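Filed under: Home & Living › Reviews › Table Linen

I've been through a shameful number of tablecloths since we moved, so when Mum offered to go halves on a Tredholm linen-blend one in July I said yes before she'd finished the sentence. It's the 300 cm length, in the colour they call Oat, and it wasn't cheap — I'd have bought two pairs of boots for the same money!

First impressions were good. It's got a decent weight to it, the hems are mitred properly at the corners (my old Plumach one had hems like a Year 8 textiles project), and it hangs well over the ends without dragging on your knees.
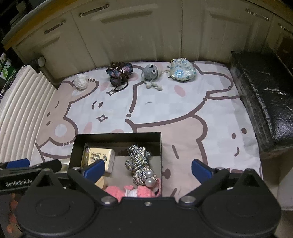 Washing is where I got nervous. The label says cold, gentle, line dry, and I did exactly that the first time. Second time I forgot and put it through on warm with the tea towels, spun at 900, and it lost a couple of centimetres in length. Not a disaster on a cloth that long, but if you're buying one to fit your table exactly, go up a size.

Stains! Beetroot came out with a soak. Turmeric didn't, so there's now a faint yellow patch that lives under the fruit bowl. Red wine I haven't tested and don't intend to, although my neighbour Mariann Mészáros swears by soda water and plenty of salt.

My one real grumble is the creasing. You'll want to iron it damp, and it takes me most of a podcast. I've started skipping the middle and just doing the overhang — visitors haven't said a word.

Four stars from me. I'd get another in the darker colour if they ever restock it.

We use cookies to remember your preferences and keep the site running. Accept all | Manage settings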